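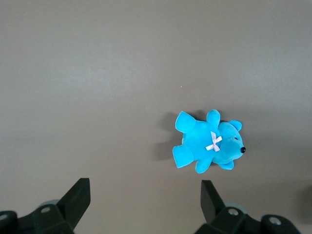
The blue bear with its bow, lying on the table.

Stuvum Community Help
Home > Cleaning and care > Soft toys

How to wash a small plush bear with a ribbon bow, and where to keep it after?

Posted by willow_kettle, 27 January 2024

Hello everyone. I have a small teddy bear of a strong turquoise blue colour, with short soft fur, a little shiny black nose and a bow in pale pink and white at the neck. My daughter had it from a toy stall in Willwood and it goes everywhere with her. The label under the leg was cut long ago, so I do not know what the maker recommends.

I have two problems. The first is the washing. The fur smells a bit of old milk and I would like to wash it properly, but I am afraid for the bow. The blue is quite strong and the ribbon is very light. If the colour runs, the bow will be blue too. Can I put the bear in the machine at 25 degrees, or must I do it by hand? My machine is a Bravo and it has a programme for wool, but I have never used it.

The second problem is the place. We are tidying the toys these weeks and I want to give the bear a fixed home, so that we do not search for it each evening. I have an open wooden box which can stay at the left end of the long table. I have also a cream cup, rather low and wide, which I thought to use for the small things that belong with the bear (hair clips, a doll's comb). Is an open box good for a plush toy, or does it collect too much dust?

Thank you in advance for your patience with my English.

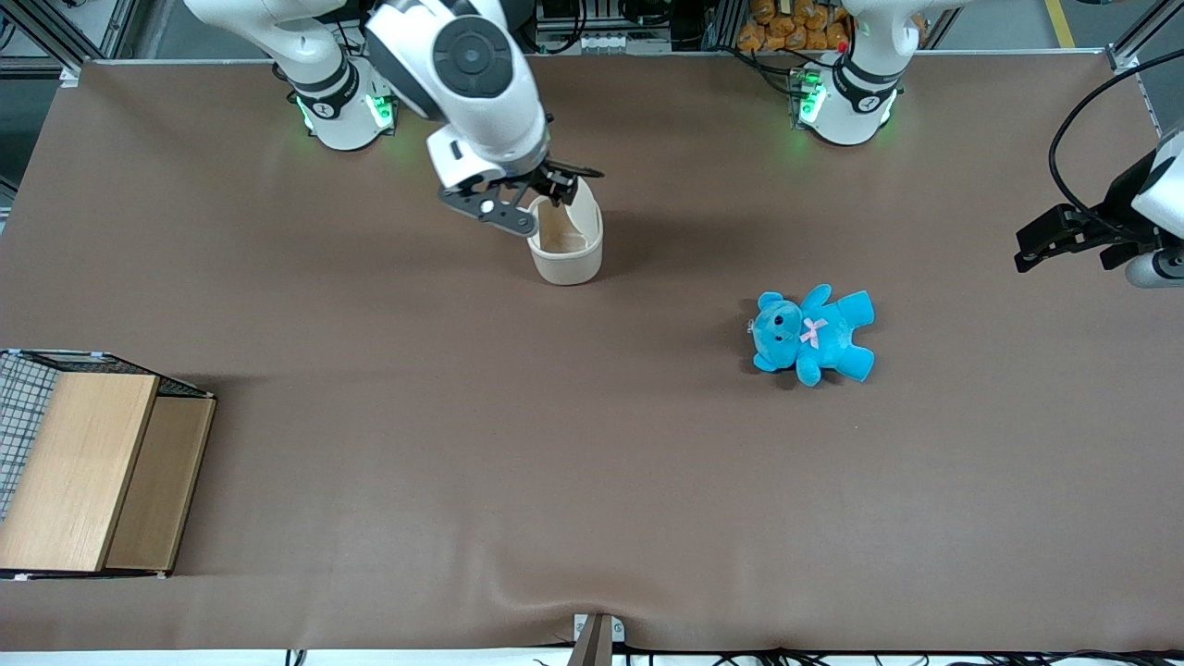 2 replies

anodden_mum
Member, 242 posts

Good evening. I am also not from here, so do not worry for the English.

I would wash it by hand. I have done it with several bears and only one was spoiled, and that one was in the machine. First you must test the colour. Take a white cloth, make it wet with cold water and a drop of soap, and press it on the blue fur in a place where it is not seen, for example under the foot. Hold it there for 2 minutes. If the cloth stays white, you can go on. If it becomes blue, do not put the bear in water at all, only wipe the surface with a cloth which is almost dry.

About the bow: look behind it with care. On many bears the ribbon is only tied, and you can open it. On others there are a few stitches through the neck. If it is stitched, you can cut the thread with nail scissors and sew the bow again afterwards, it is a small work. Take a photograph before you open it. I forgot this once and my bow never looked the same.

Then do like this:

Fill a basin with cool water and a small spoon of mild liquid soap. Do not use fabric softener, it makes the short fur flat and sticky.

Press the bear under the water and squeeze softly. Do not rub the face. The eyes and the nose are small and I do not know how they are fixed on yours, so pull them gently first and see if they are firm.

Change the water until there is no more foam. For me it was 6 times, but I had used too much soap.

Roll the bear in a dry towel and press with your knees. Do not twist the arms and legs.

Let it dry on a rack, on the back, and turn it each morning and evening. The middle of the body needs much longer than the outside. If you give it back too early, it will smell worse than before. When it is dry, brush the fur with a soft toothbrush in one direction.

The ribbon you can wash alone in a glass and dry flat between two tissues.

For the box I have no strong opinion. Mine sleep on a shelf.

pegs_and_pins
New member

Machine is fine, put it in a pillowcase and close it with a knot. Wool programme, 25 degrees, low spin. I do all of ours so, with the ribbons on. One ribbon went a bit grey but my son did not see it.

The open box is good. A closed one is worse if the toy is even a little damp inside. Put an old cotton cloth on the bottom and shake it outside every week, and the dust is not a problem. The cup I would keep for something else, or put inside the box. If it stands alone on the table the children will drink from it with the hair clips inside, mine did this in April and I had to fish one out.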